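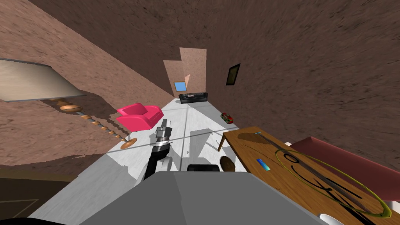 Living room world, robot's own view, arm forward. June, late evening.

Back on the sim in the Stestwood workshop tonight, the one I've been calling Peixoto. The new room loads at last! I'd left the walls on that rough stony texture and I've decided I like it, even if the dark brown one on the right makes everything look like the inside of a tree. The pink armchair and the black sofa both came in at a sensible size, and the floor lamp is casting a proper shadow on the wall, so lighting is sorted enough for me.

Arm next. I gave it 40 goes at the same reach towards the table and 39 finished without touching anything. The odd one out clipped the table edge — I think the elbow limit is still the old value from the Rollmont file, must check before changing anything else.

Things on the table are a muddle. The yellow-green hoop and the long brown rod sit right through each other's space, and I'd like them apart before I try a grasp (the little blue thing to the left of the hoop would be a kinder first target anyway).

Still to do: raise the camera 10 cm, because the grey body eats the bottom middle of the view. Slow the gripper down. Try the Wukance controller again with 3 retries, and save the log this time — I lost the last lot when the laptop went to sleep.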